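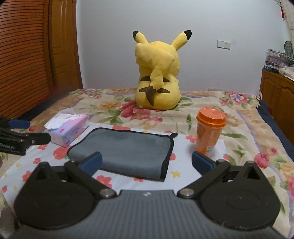
The pitch from Flistar is hard to fault on paper. Teaching a robot to tidy a house takes examples, thousands upon thousands of them, and the cheapest way to get those is to hand people a gripper with a camera on it and let them do the chores themselves. No robot needs to leave the lab. The person picks up a cup or a towel, the gripper records how, and a learning system is meant to work out the rest.

I spent 2 days watching it done in a spare bedroom in Brurutia, and I came away with more questions than the company would like.

Start with the pace. Collectors are asked for 90 clips a shift, and every clip that ends in a fumble is thrown out. That seems wasteful to me. A robot in somebody's home is going to fumble, and it would be handy if it had seen a person recover from one. Flistar says its next program, Mridha, will keep the failures. It said much the same last November.
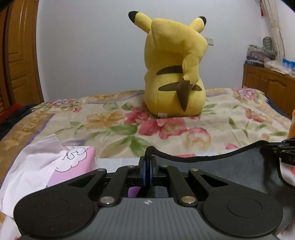
Then there's the matter of whose homes get recorded. Flistar likes to talk about "the real world", and a lived-in bedroom with a floral bedspread and a big Pikachu on it is certainly more real than a bench in a lab. But the current set comes from 19 homes, all within a short drive of the office. I asked what happens when the system meets a bunk bed, or a house where the washing never quite gets put away. The answer was that it would "generalise", a word that does a lot of heavy lifting in this business.

Rekeck, a smaller rival, pays its collectors by the hour and lets them choose their own chores. Its numbers look worse for now - fewer clips, more mess - though I'd sooner trust them. Neither firm would let me see a robot fold a towel it hadn't met before.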